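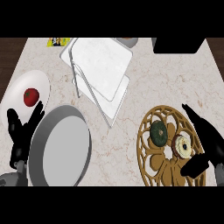
Re: [teleop] Kitchen demos, second batch

Abdelghani Fawzy wrote:
> 74 demos recorded by hand control in the simulated kitchen. With 6 more
> I think Lelby will manage the tomato by itself.

I doubt it. Both hands were steered by the same person, who knows where the plate is. Move the plate and try again - then tell me the score. And are the donuts part of the task or just clutter? The notes don't say.

Sigita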